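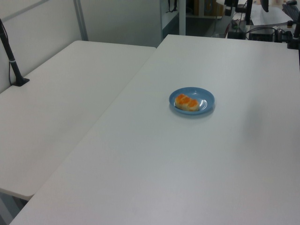
What should a parent do when a child is offered a nursery place that starts before their leave ends? Ask the nursery in writing to hold the place, and ask in the same message what the holding fee is and whether it comes off the first month's bill.

We are posting this thread because the question reached our advice line more than any other in February. It applies to parents using the Vemuvent family service, but most of it will be of use to anyone returning to work after a baby.

A holding fee and a deposit are two separate charges. A deposit is normally returned or credited. A holding fee normally is not. Some nurseries use one word for both, so please read the line in the contract that says when the money comes back to you.

Of the 41 parents who wrote to us about start dates, 11 had paid a holding fee without knowing the date on which it ran out. Three of them lost the place. All three have since been offered another, two at the same nursery.

Garna nursery will hold a place for three months. The fee is charged monthly and the first payment is due when the form is signed. Parents of twins pay one fee.

Achari nursery does not hold places. It keeps a list and rings parents in order when a place comes free. Calls are made between 8am and 10am. A missed call is followed by an email, and parents have until 5pm the next working day to reply.

Please check that Achari has your current number. Parents on leave often give a work telephone and then hand it back.

Settling-in sessions: these are usually short and take place before the start date. They count as leave or as your own time, not as working time, unless your manager has agreed otherwise. Ask for the session dates before you agree your return date with work.

We are asked whether keeping-in-touch days can be used for settling in. They cannot. They are for work, training or meetings, and both you and your employer must agree to them.

If you share leave with a partner, tell the nursery which of you will be bringing the child in the first weeks. Both nurseries ask for this on the form, on the second page, under "Regular adults". Grandparents and childminders go in the box underneath.

Parents who work shifts should send the nursery a rota for the first month. Garna will move the sessions within a week if asked by noon on the working day before. Achari works on fixed sessions only, and a swap is treated as an extra session and charged.

A note on part-time returns. If you are waiting for an answer to a request for changed hours, do not sign for full-time nursery sessions in the meantime. Reducing sessions later needs a full month's notice at both nurseries. Adding sessions is easier, though Garna is often full in the middle of the week.

The Hetik office handles all forms for staff based at the north site. Forms left at the front desk there are collected at 4pm. Staff at other sites should continue to send theirs by email.

Replies to this account are read during office hours. Please do not post your child's name or date of birth here. Send those by private message or ring the advice line.

The next thread will deal with sick days: who the nursery rings first, what to tell your manager, and when fees are still payable.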